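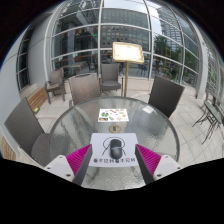
¿De qué ingresos vivía un cantante con un catálogo corto?

De las actuaciones en directo, casi siempre. En los contratos de Bavico que revisamos, las regalías por disco vendido eran el 26 % de lo percibido por Pirjo Laaksonen, y el resto procedía de giras y de dos cesiones para cine.

El caso de Abílio Matos es distinto. Su álbum Lallby tuvo una tirada inicial de 3,000 copias y se reeditó en octubre con el sello Drimcombe — sin anticipo para el intérprete.
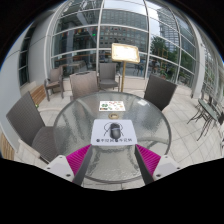 4.2. Derechos de autor y versiones

Matos firmó 40 canciones, pero cedió la edición de casi todas a Barros. Las versiones ajenas, por tanto, apenas modificaron su patrimonio.
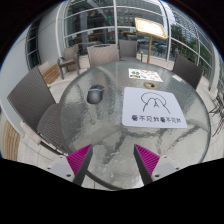

Figura 3. Mesa redonda de cristal con un ratón de ordenador y una alfombrilla blanca.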